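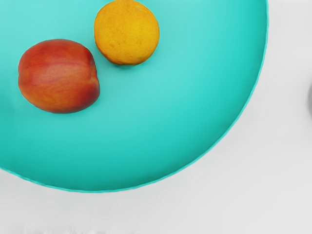 The Ferry Office

Somtochukwu Ibrahim got the job at the Kesten ferry office in June, when the man before him went to live with his daughter in Mestell. The pay was 800 a month and a room over the ticket window. There was a stove in the room, a bed, and a shelf of tide books going back further than anyone needed.

The ferry crossed to Lilline twice a day. He sold the tickets, wrote the numbers in the book and rang the bell when the boat was loaded. In the afternoons he swept. People told him he would be bored by the fall, and he said he had been bored in bigger places.

Mrs. Kuipers came on the morning boat every week. She bought a return ticket and carried a flat parcel wrapped in brown paper. In the evening she came back without it. She never talked about the parcel, and he never asked. She talked about her knees and about the price of heating oil.

In the book he kept for the company there was a column for remarks. The man before him had used it for weather. Somtochukwu used it for weather too, at first. Then he started writing other things, small ones. Dog on board. Boy lost a shoe. Mrs. K., parcel.

The company wrote to say the route would end. The letter was dated 29 Oct 2026 and was addressed to the man in Mestell. Somtochukwu read it standing up, then put it under the stamp pad. There was a bridge to the north now and most people had cars. The letter thanked the office for its service and asked for the keys and the cash box. It did not mention the bell.

He told Mrs. Kuipers the next time she came to the window.

"When?" she said.

"End of the month after this one."

She put her parcel down on the counter and got out her purse. He could see she was working something out. The wind was up and the captain had already started the engine.

"My sister's over there," she said. "She doesn't see anymore. I bring her the wallpaper from our mother's house. I've been taking it off the walls a sheet at a time. She likes to feel it. She knows which room it is."

"How much is left?"

"The hall," she said. "And behind the big closet."

He stamped her ticket. She went down the ramp with one hand on the rail, and he rang the bell.

That night he looked up the bus to Lilline by way of the bridge. It took 6 hours and you had to change in Mestell. He copied the times onto the back of a ticket – number 109 from the old roll, the kind they no longer used – and left it by the window where he would see it.

She came the next week with two parcels under her arm, tied together with string.

"I did the closet," she said. "I had to get the neighbor in to move it."

He gave her the bus times. She read them at arm's length and put the ticket in her coat. Then he took one of the parcels and walked her down to the boat. It was lighter than he expected. In the remarks column he wrote wind from the west, moderate, and after that, Mrs. K., 2 parcels.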